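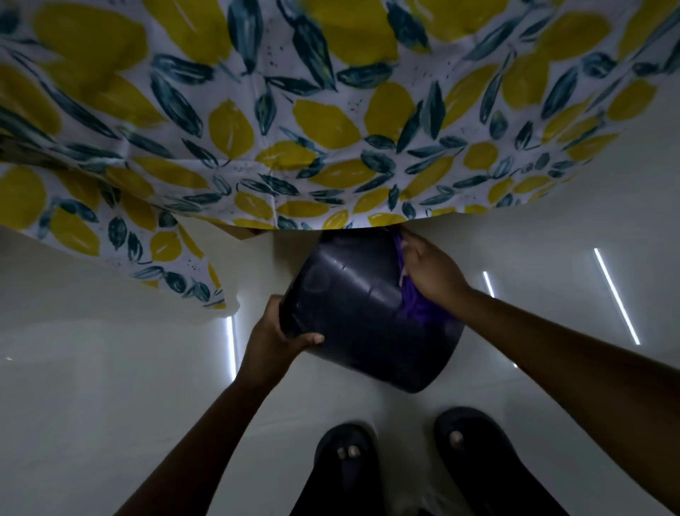

The Ullance fabric shower curtain was selected for review in December as part of the residence program's replacement of bathroom furnishings at Heiskanen House. The building's former curtains were plain vinyl, and residents had asked for a textile alternative that could be laundered on site. Of the patterns offered by the supplier, the program chose the lemon print: large mustard-yellow fruit and dark teal leaves on a white background, with small teal speckles in between. The white background is relevant to any institution considering the product, as it shows soap residue sooner than a darker fabric would. Cleaning staff in our building rinse the floor of each bath from a bucket, and a dark plastic one of the ordinary kind can be tipped just under the hem without taking the curtain down.

This review covers the curtain as supplied, its installation, its behavior in daily use, and its condition after repeated washing. It was prepared by Moataz El Ouafi for the residence program's furnishings file and is published for the benefit of other housing offices.

Product and packaging

The curtain arrives folded in a thin paper sleeve with a care sheet. Rings are not included. We used the Prornex metal rings already in stock, and these fit the reinforced holes along the top edge without difficulty. The care sheet is brief but clear, although the print is small and the section on ironing is easily missed. Seven curtains were ordered for the second floor. One was delivered with a loose thread along the top seam, and the supplier replaced it without requiring the return of the original.

The fabric is light in the hand. It comes out of the sleeve with sharp fold lines, and these were still visible several days after hanging. A low iron on the reverse side removed most of them. Offices that intend to hang a large number of curtains at once should allow time for this step or accept the creases for the first week.

Installation

No tools are needed where a rod is already in place. The second-floor bathrooms have fixed rods, and one member of staff was able to complete the work in a single morning. The curtain is generous in width and hangs in full folds when drawn across a standard bath. Drawn tight, the pattern reads well from the doorway. Gathered to one side, it becomes a rather busy bundle of yellow and teal, and two residents remarked that they preferred it closed.

The hem is not weighted. This is the principal weakness of the product. In bathrooms with strong ventilation, the lower part of the curtain moved inward during a shower and touched the bather. Small clip-on weights corrected the problem in the rooms where they were tried, but they are an additional purchase and must be removed before each wash. The Zivcombe curtain, which we reviewed last year, has a weighted hem and did not require any such measure.

Daily use

Water runs off the inner face adequately at first contact. Under a prolonged shower the fabric becomes damp through, and a liner is advisable where the floor outside the bath is not tiled. Drying time was acceptable with the curtain fully extended. Where residents left it bunched at one end, the inner folds remained damp until the following morning, and a notice was placed in each bathroom asking that the curtain be left drawn.

The print has been well received. Several residents described the bathrooms as brighter, and the loosely painted style of the lemons was mentioned favorably more than once. The reviewer notes that the pattern is a strong one and will not suit every room. In the two bathrooms with green wall tile, the combination was considered unfortunate, and plain curtains have since been hung there.

Washing

Each curtain was washed 3 times during the review period, on a cool cycle with ordinary detergent and without bleach. No loss of color was observed in the yellow or the teal. There was slight shrinkage after the first wash and none that could be detected afterward. The reinforced holes held their shape. The lower corners of two curtains began to curl after washing and have not lain entirely flat since — a minor fault in appearance, though one that a second line of stitching might have prevented.

Tumble drying is not recommended on the care sheet and was not attempted. The curtains were returned to their rods damp, which proved satisfactory and reduced the need for ironing.

Assessment

The Ullance curtain is a sound product for shared bathrooms where regular laundering is available. Its print is attractive and has proved durable to date. The unweighted hem should be considered before purchase, particularly for rooms with powerful fans, and the cost of liners and weights should be included in any comparison with the Zivcombe model. The residence program has approved the curtain for the second floor and will consider the third floor once the plain version of the same fabric is back in stock.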